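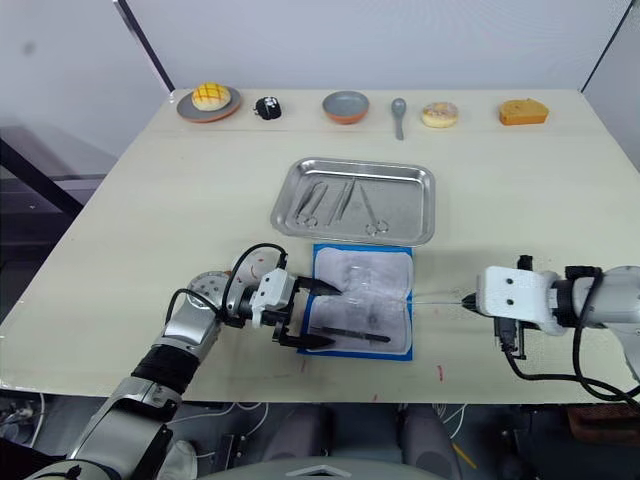 FOOD AND SOCIETY, SECOND YEAR
Week 6 notes: Where do baked goods come from, and who says so?
Notes by Juraj Rusnák

Read before the tutorial. The lecture slides are thin this week, so most of what you need is in these pages.

The problem with origin stories

Nearly every well-known bun, cake or biscuit has a story attached. A baker dropped something. A queen asked for something. A town was under siege and had only flour and lard. You will meet these stories on packets, on café menus and in a depressing number of published books, and your first job in this unit is to stop believing them on sight.

I don't say they are all false. Some may be true. The trouble is that they are repeated in the same words by people who copied them from each other, and ten copies of a claim are worth exactly as much as the first one. If the first one has no source, you have nothing, ten times over.

Names are poor evidence

The pineapple bun is the usual warning. The plain Hong Kong version has no pineapple in it. The name is generally put down to the look of the crust, which is fair enough, but you would never guess the recipe from the name. The doughnut is another. People have argued for years over whether the "nut" means a small lump of dough, an actual nut, or something else, and most of them argue with great confidence and few documents.

A name tells you what somebody called a thing at some point. It doesn't tell you who made it first, where, or what was in it. Spelling is worse still. Students like to build a whole migration history on one shared vowel. Please don't.

A worked case: the Clullulitz roll

The Clullulitz roll is a sweet, folded roll with a caraway filling. The town's own leaflet says it was first baked for a visiting bishop and has been made the same way ever since. I went looking for support and found this:

– A parish account book that mentions "rolls, sweet" with no recipe and no bishop.
– A recipe headed "Clullulitz style" in a household book from Zosau, with aniseed where the caraway should be.
– A newspaper column, much later, telling the bishop story in full and giving no source.
– The leaflet, which borrows two whole sentences from the column.

What can we say from that? Sweet rolls were bought in the parish. Someone in Zosau thought a certain style belonged to Clullulitz. The bishop turns up late and alone. "Made the same way ever since" is contradicted by the only early recipe we have, unless the Zosau cook got it wrong, and we have no means of checking.

Turnura also claims the roll. Its case rests on an interview with an 86-year-old baker who said his grandfather invented it. I have read the transcript and I like the man, but the interviewer asks, "And your grandfather invented it, didn't he?" That is a leading question, and the answer is worth very little. The rest of the interview, on ovens and flour prices, is much better and hardly ever quoted.

What protected labels do and don't show

A protected name is a legal and commercial matter. It settles who may use the word. It is often cited as if it settled the history as well, and I would mark that down. Ask who put the application together and what they stood to gain.

For the tutorial

Pick a baked item you grew up with and find the earliest printed mention you can. Bring a copy of the page itself, with its date and publisher. A website that says "dating back centuries" is not a mention. If you find only modern sources, bring those and tell us where the trail stops.

Also read the Machala bakery ledger extracts in the course folder, page 19 onward. Look at what was sold on ordinary days. Feast days get all the attention in the literature and I suspect they have bent our idea of what people ate.

Short written response, two pages at most, due at the start of class. Late work goes to the unit office.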